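Moved the wrist camera's blur check into the planner this month. Before, any image went straight to the detector, and a smeared one could throw the grasp pose off by 13 mm. Now the planner waits for a sharp image before it commits — unless it has already closed on something.

Kyrylo Kravchuk replayed 332 old approaches through it. Most of the delays were under 100 ms, so I've left the threshold alone. 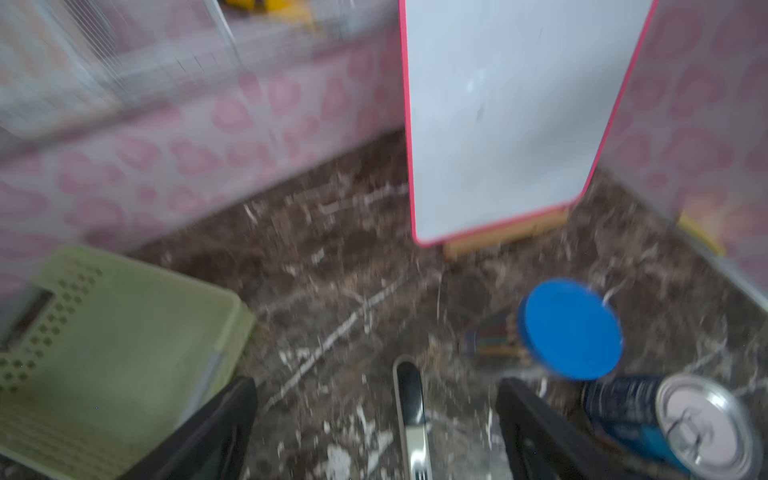
Filed under: Perception

The blue lid still gets a box at this level of blur. The striped thing behind it doesn't. Lev Sirko wants a separate threshold for small objects, so I'll try that next.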